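Vosudham Robotics Club
12/24/20

Last thread of the term from the student robotics club. A few people asked what we have been doing in the evenings, so I'll put it all in one place. It's the kitchen task for the Basberg round, and it has taken over everything else since October.

The rules first. You get a table, one arm, one pot, one steamer and a set of toy food. The arm has to put the named food in the steamer, then take it out again and put it back on the cloth. 15 minutes per team, and you can restart twice.

No marks for speed unless you finish. We lost a fortnight last year trying to be quick and I'd like us not to do that again.

We record our own practice runs by driving the arm by hand, then train on those. As of tonight we have 490 runs we are willing to keep. There were more, but a batch from the first weeks had the wrist camera plugged in late and the first few seconds were missing. Those are deleted.

Training is on the Tjoa machine, which we share with two other groups. Book your slot in the sheet. If your name isn't in the sheet you haven't got a slot, even if you told someone in the corridor.

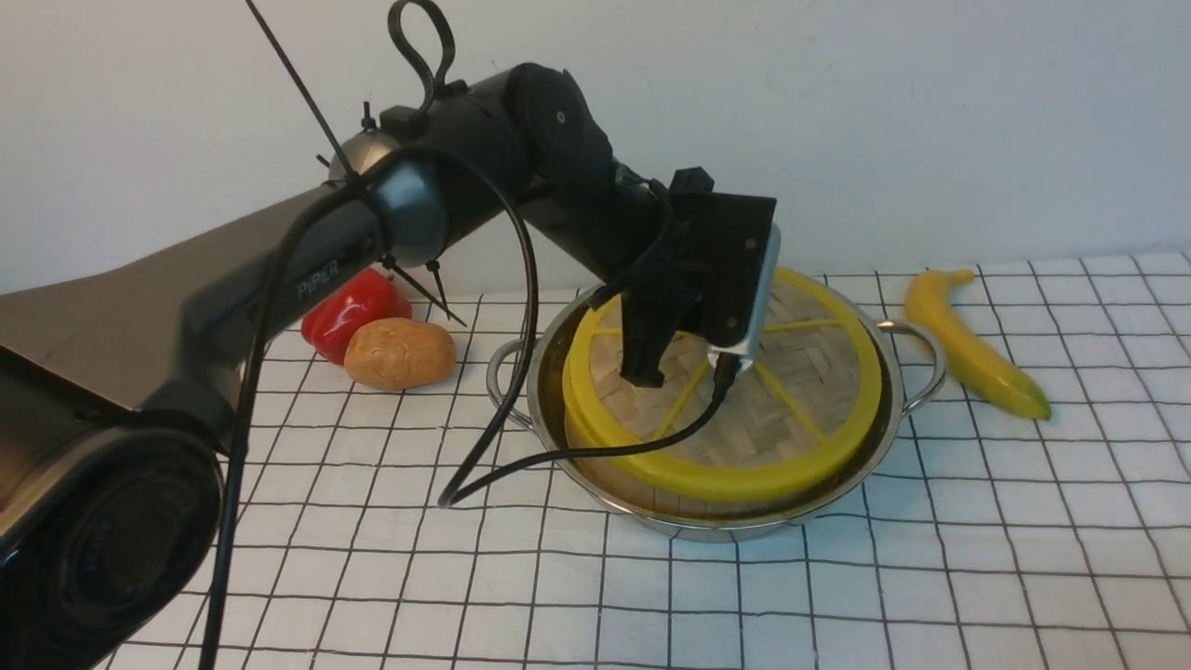 Picking up is mostly fine now. Letting go in the right place is where we drop points. The steamer isn't a flat tray. It has the yellow bars running in towards the middle, and the policy tends to release with the food sitting across one of them, so it rolls. Starting the fingers lower over the weave before opening seems to help. I want everyone to drive it that way from now on so the runs match each other.

The potato is the worst of the food. It's lumpy and it turns in the fingers as they close. Grip it across the narrow way and wait a moment before lifting. The banana is easy if you take it near the middle and hopeless if you take it by the end.

Cables. The one from the camera has to have enough slack to reach the far side of the pot and not so much that it catches a handle. Check it before every run. We had a run where it dragged the pot a good few centimetres and whoever was driving just carried on. Please stop and reset when that happens.

The gridded cloth is there so we can put things back in the same squares. Starting positions are on the sheet by the door. Pull the cloth flat first or the squares don't mean much.

Money, as somebody asked. We had 3,105 from the department for the year and most of it is spent. What's left is for travel to Basberg and spare fingertips. There is no budget for a second arm, so please stop putting it on the wish list.

The Virkach team have said they'll swap practice data with us in the new year. They use the same layout with a different pot. I think it's worth doing, as our model has only ever seen ours and the organisers may well bring their own.

Jobs for January: someone to write up the gripper settings properly, someone to sort the labels on the older runs, and someone to rehearse the restart until we can do it without talking. Reply under this post if you want one of them.

New members are welcome at any point. You don't need to know how to code. Driving the arm well is its own skill and two of our best drivers joined to get out of a maths reading group.

The lab is locked from tonight. Arm is powered down, food is in the blue box, batteries for the timer are in the drawer under the printer. Back in January, same room.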